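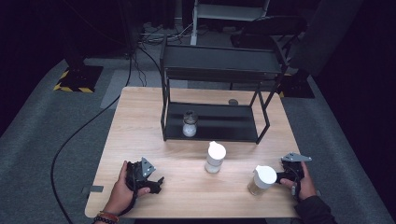

About us

Zekura looks after one kind of machine: the hand-held gripper, worked in pairs, one for each hand, with the table it is used over. We set them up, keep them in shape and fix them when they drift. We don't build robots and we don't sell software that learns things. There are plenty of firms for that, and some of them are our customers.

We started in November with one bench and a low opinion of the phrase "works out of the box." That opinion has not improved. A gripper pair comes out of its box in decent order and then gets used by people, on cables, on carpet, all day. The fingers get scuffed. Screws back out. The left one begins closing a hair sooner than the right, and the recordings keep coming in looking perfectly fine until somebody tries to use them.

What we do

Our standard job is the Mirnetti check, named after the first place that paid us for it. It takes 12 steps and most of them are dull. We look at the fingers for play and for grit on the gripping faces. We check that the bracket on top sits square and hasn't been knocked. We follow the cable back from the grip and ask the operator to reach as far as they ever reach, because a cable that is long enough at rest often isn't at full stretch. Then we open and close each gripper 1,000 times on the bench and measure the gap again.

After that we go to the customer's own table and use the customer's own objects. Lidded cups, jars, a small black rack, whatever they work with.
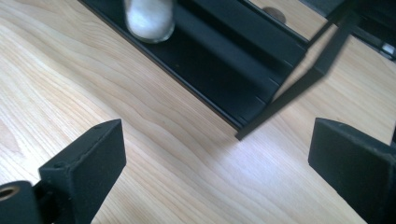
We are picky about the open position. If the fingers don't return to the same width every time, every grasp after that is a guess, and no amount of clever processing will tell you what the width should have been. We've been told otherwise in several sales meetings. We asked to see the numbers and are still waiting.

Where we work

Most of our calls come from two sites, Bralari and the Đặng workshop. Bralari runs long shifts and wears out fingers. Đặng runs short ones and wears out cables. We don't have a good explanation for the difference and would be suspicious of anyone who offered one quickly.

What we won't promise

We won't say that a well-kept gripper makes good data. It removes one source of bad data, and there are others. We don't sell yearly plans either. Some pairs need us every few weeks and some should be left alone, and a plan would have us visiting both.

If yours are behaving, please don't send them in. If they aren't, write down what you saw and when, leave the screws where they are, and get in touch.

Page last updated 24/05/2024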